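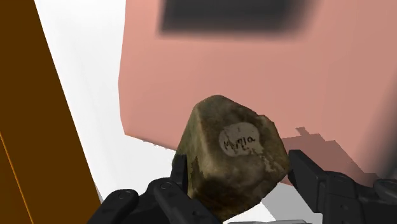
Tikum 遥操作示教套件(仿真版)

Tikum 是 Atlow 出的一套遥操作示教软件。操作员用手柄控制虚拟机械臂做一遍,软件存下轨迹,供后续训练使用。售价 1,979 元,含 2 个席位,手柄另购。厂家说新手 30 分钟就能上手,我们持保留态度。

适用任务
抓取、搬运、放置小件。页面所示任务用到一块不规则的石块状物体和一只浅口木碗,机械臂为 Franka Emika,末端是两指夹爪。

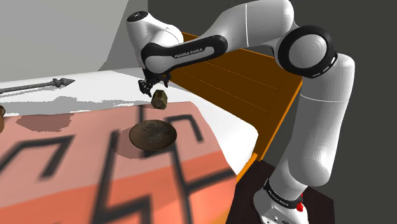

Trurkby,2022年1月16日

试用记录由彭金峰整理。白蓉蓉录了 80 条示教,夹爪对位时最费工夫:屏幕上看着已经对准,换个视角才发现偏了。手柄没有力反馈,夹得紧不紧全凭眼睛判断。宣传册上写的“像用自己的手一样”,我们没有体会到。

回放功能倒是可靠,可以逐帧查看,也可以删掉中间犹豫的一段。不过删完之后轨迹接得是否平顺,还得自己检查,软件不会提醒。

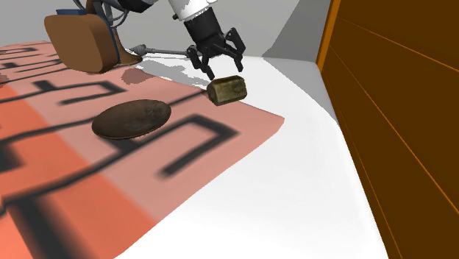
图:张开的夹爪与桌垫边缘的小块

购买前请注意
仿真里录得顺手,不代表搬到真机上也能用。厂家没有提供真机对照数据,邓德华去信问过,答复是 2 月更新说明书。表面带纹理的物体和有花纹的桌垫都能载入,至于对训练有多大帮助,目前只有厂家的说法。

已购用户可凭订单号下载安装包。退货须在激活前提出。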